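Accueil > Espace presse > Communiqués > Incident de préhension

Imprimer | Envoyer par e-mail

COMMUNIQUÉ DE PRESSE - Novembre

Draso suspend le tri automatique en bac après une série de lâchers intempestifs

Draso a mis à l'arrêt la fonction de tri autonome de sa cellule Koda, installée dans l'atelier Magaña. En cause : un défaut de la commande de préhension, qui déclarait l'objet « saisi » avec une assurance que l'objet ne partageait pas toujours. Sur 1 576 cycles relus, 27 se sont soldés par un lâcher hors consigne. Le journal de bord, lui, n'y voyait que des réussites.

Personne n'a été blessé. Une cuillère a été retrouvée hors du périmètre de sécurité, ce qui a suffi à clore le débat sur l'opportunité d'un arrêt.
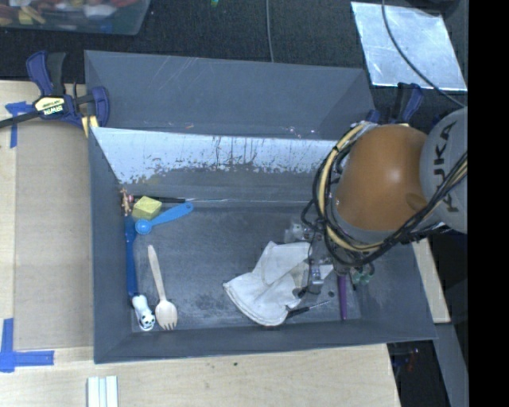
Cellule Koda : le bras KUKA au-dessus du bac d'essai, pince au niveau du tissu blanc.

L'analyse confiée au cabinet Dutell met en cause un seuil de détection réglé trop bas lors d'une mise à jour du logiciel de Draso. Les textiles froissés trompent le plus volontiers la commande - un pli pincé lui suffit pour crier victoire. Le bras lui-même est hors de cause.

Le seuil a été relevé et une seconde vérification intervient désormais avant toute sortie du bac. La cellule reprendra en mode autonome après 2 198 cycles surveillés sans lâcher. Le compteur, remis à zéro une première fois, affiche 71.

Contact : service de presse Draso | © Draso, tous droits réservés | Haut de page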